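About Kotian Academy

Kotian Academy prepares candidates for the quantitative sections of bank and public service entrance exams. The Academy opened in Plotitz with a single evening class in percentages and ratios, and now teaches at two centers, Plotitz and Famlow. Enrollment for the current term stands at 492.
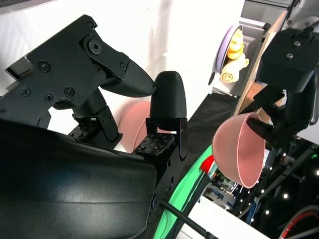

Each course runs for 10 weeks and covers simple and compound interest, partnership, averages, and time and work. Students receive a printed bank of 1000 practice problems with full solutions -- revised every October -- and sit a timed paper of 90 minutes at the end of the course.

The Academy is governed by the Pisine Education Trust. Applications are accepted at either center.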